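Dureza del agua y carbonatación en casa: notas de medida

4 de julio de 2020

Llevo desde abril anotando lo que ocurre cuando se carbonata agua del grifo sin tratar. El motivo inicial fue una discusión con Ward Groen sobre si la dureza afecta a la cantidad de gas disuelto. Él sostenía que sí; yo pensaba que el efecto quedaba por debajo de lo que puede medirse en una cocina. Sigo pensándolo, pero por el camino aparecieron otras cuestiones.

El agua de mi edificio en Dustville da 578 microsiemens por centímetro con un conductímetro de bolsillo. Es un valor de agua media tirando a dura, coherente con el sarro del hervidor. La conductividad no equivale a la dureza: mide todos los iones, también sodio y cloruros. Para la dureza hay que recurrir a la valoración con EDTA o a las tiras reactivas, bastante más toscas.

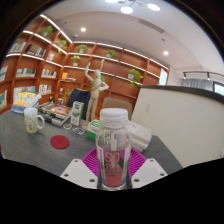
Botella transparente con tapón blanco estriado.

La solubilidad del CO2 depende sobre todo de la temperatura y de la presión parcial del gas. A 4 grados el agua admite casi el doble que a 25, y por eso conviene enfriarla antes de inyectar gas y no después. Los bicarbonatos del agua dura amortiguan la bajada de pH — el agua resulta menos ácida al paladar aunque contenga la misma cantidad de gas. Sospecho que Ward interpretaba esa diferencia de sabor como falta de carbonatación.

Jeanine Meijer me propuso una prueba a ciegas con agua del grifo y agua destilada, ambas enfriadas durante la noche. La destilada con gas es desagradable: ácida, plana de sabor, con un final casi metálico. Añadiendo una pizca de bicarbonato sódico por litro mejora mucho. 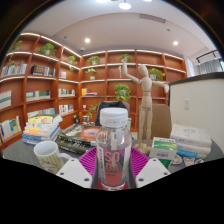 El envase importa más de lo que suponía. El PET es permeable al CO2 y la pérdida depende del grosor de la pared, de la superficie y de la temperatura de almacenamiento. Una botella pequeña pierde gas antes que una grande, por la relación entre superficie y volumen. También cuenta el cierre. Un tapón de rosca como el blanco de la botella con la etiqueta SODA lleva el estriado para el agarre; la estanqueidad depende de la junta o del labio interior. En tapones reutilizados muchas veces ese labio se deforma, y la fuga por ahí supera con facilidad a la permeación de la pared. El cuaderno Lodel donde apunto las pesadas va ya por la página 68, y las anomalías que he podido rastrear apuntaban al tapón.

El vidrio evita la permeación, pero no conviene presurizar vidrio que no esté fabricado para ello. Marloes Vermeulen me preguntó por las botellas de vino y la respuesta es no.

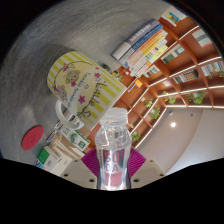 Taza de rayas con dibujo de monos.

Queda pendiente repetir las pesadas con una balanza de resolución de 0,01 g. La actual redondea al gramo y no sirve para pérdidas diarias. Stijn Martens tiene una y me la presta cuando termine con sus levaduras. Publicaré la tabla completa entonces, con las temperaturas de la nevera.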